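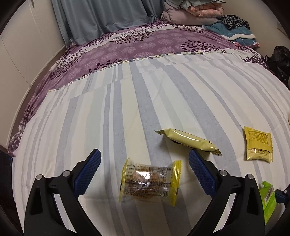
Snack basket trial, bed layout

Sunday, July 12, 2020
Posted by the Allmont storage bench

The Makia guide says to empty the whole snack stash onto a bed, look at it, and put it back by shape. I have my doubts about the guide in general and about the bed in particular. A bed is soft, it slopes toward whoever is leaning on it, and packets slide. Still, it's the biggest clear surface in most apartments, and Alvarado wants the household version tested in a bedroom, so a bedroom it is.

Notes on single packets first.

Clear packet, yellow bands at both ends, brown cookies stacked inside. The guide would call this one "rigid" and stand it on end. I wouldn't. The wrapper may be holding the stack together but I don't trust it to hold the stack up, and the cookies are uneven to begin with. Lay it flat. If it must stand, put it between two things that don't move.

Pale yellow bar, long and thin. Guide says bars go along the basket wall. Fine on paper. In the October trial every bar we put along a wall ended up underneath everything, and the only way to get one out was to tip the basket. I'd put bars in last, on top, and accept that it looks messy.

Square yellow packet, nutrition panel near the top. Guide says to file squares like index cards, label forward. Label forward helps if you shop by label. I think most people pick by color, and at home they already know what's in it.

Green packet: same color family as a larger one in the heap. Sorting by color would put these together and sorting by shape might not. Unresolved. The guide has a whole page on this and I read it twice without finding a rule.

The heap

Second part of the trial is the full stash against the cream plastic basket. The claim we're checking is Gridero's: that a "sorted" basket takes more than one filled by the handful. I'd like to see that hold up with pillow bags. Eight packages in the heap, which sounds like nothing until you look at how much of the bulk is in the fat ones.

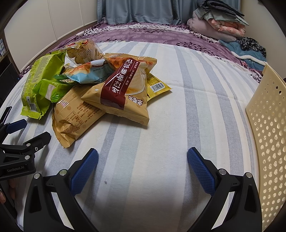

The tan bags are the problem, as they were last time. A pillow bag doesn't have a shape to sort by. Push it in one place and it comes up in another, and the crimped ends stick out at the corners and catch on the next bag. The one with the maroon band is the worst for this. Guide's answer is to let a little air out of the bag, meaning open it, meaning now you have an open bag of snacks. No.

Things I'd try before agreeing to anything in the guide:

- Pillow bags first, seals pointing down the long side of the basket, small stuff on top.
- Tall bags (the lime green one) leaning against an end. Don't fold the top over. Folding just makes a spring.
- Yellow package with the barcode: treat it as a filler. Slide it in wherever there's a gap.
- Back-printed side up or front up? I say it makes no difference. Somebody at the bench will disagree, so write down which way it went in.

On the basket itself. Perforated sides look useful and I have yet to find out what for. Snacks in sealed bags don't need airing. The serrated ends could snag in the holes on the way out, so if anyone sees a nicked seal, note it here with the side it came from. Not in the other notebook, which I can't find.

Scoring. Allmont's sheet gives 9 points for neatness and 2 for being able to reach what you want. I'd swap those. A neat basket that has to be emptied to get a bar out has failed, whatever it scores. Until somebody changes the sheet I'm going to write both numbers down and put my own total next to the official one.

Also, a score of 76 from the October baskets is still being quoted as the one to beat. It was done on a table, with a different mix of packets, and I don't think it compares. Please stop putting it at the top of the page.

To do: get a flat board to lay over the sheet and run the same heap again. If the result changes with the board, then we've been testing the mattress. Need to ask Gridero what surface they used — the write-up doesn't say.

Allmont storage bench | Contact the bench | © 2020 | Back to top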